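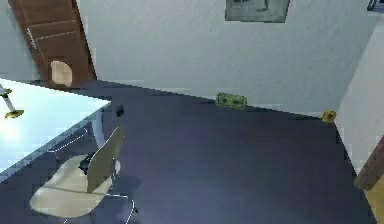 FOR IMMEDIATE RELEASE
August 23, 2022

Dindeck home robot gets its practice rooms – shared workshop build goes open to all

PLORNHOLM – The Dindeck project, a home robot being put together by members of the Hidthorpe shared workshop, today put out its first set of simulated rooms. Free to download. Anyone building a small robot arm on a kitchen table or in a garage can use them.

The rooms are where Dindeck does its learning before the real arm gets switched on. Plain walls, a dark blue floor, a door, a table and a chair, small things left on the ground. Ordinary stuff a home robot has to find its way past.

"We broke two wrist joints on real furniture before we did any of this," said Ilgın Aydoğan, who leads the build. "Parts take weeks to come. A bad run in the simulator costs you a restart and thats it."

Work on the arm started last December, on a bench at the back of Hidthorpe. The base is a secondhand office chair base, cut down. Motors are hobby grade. Total spend on parts so far is about $500, most of it on motors and the power supply.

What's in the release:

Room files, 17 layouts, all editable
Arm model, with joint limits measured off the real build
A setup guide written for people who have never run a simulator
Parts list and cutting drawings for the base

Camera angle can be set by hand or left to the software. Tilted views are included on purpose. The camera on the real arm is bolted to the wrist, so it rolls when the wrist rolls, and a program that only knows level rooms gets lost fast.

"First version only had straight views and it was useless," said Mercy Nzioka, who wrote most of the room code. "Worked great on screen. Put it on the arm and it went looking for the floor in teh wrong place."

Next up – picking small objects off the floor. Dark items on dark flooring are still the hard part. Nzioka is working on the lighting settings, and shiny tabletops are on the same list. A fix for both is planned for the next release, no date yet.

Build nights run at Hidthorpe every Thursday from 6 p.m. Bring a laptop if you have one. Soldering stations are first come, first served. Colin Hebden runs the electronics bench, Sheila Marsden handles new member sign-ups. No experience needed, but closed-toe shoes are a must.

The gripper is being redesigned as well. Current one has 3 fingers and drops anything flat. Drawings for the new version will be posted once Hebden has tested the servo mounts.

Files and guide are on the Dindeck project page. Printed copies of the setup guide at the Hidthorpe front desk.

Press contact: Darren Wainwright, Hidthorpe shared workshop, Plornholm. Interviews and bench visits by arrangement, evenings best.

###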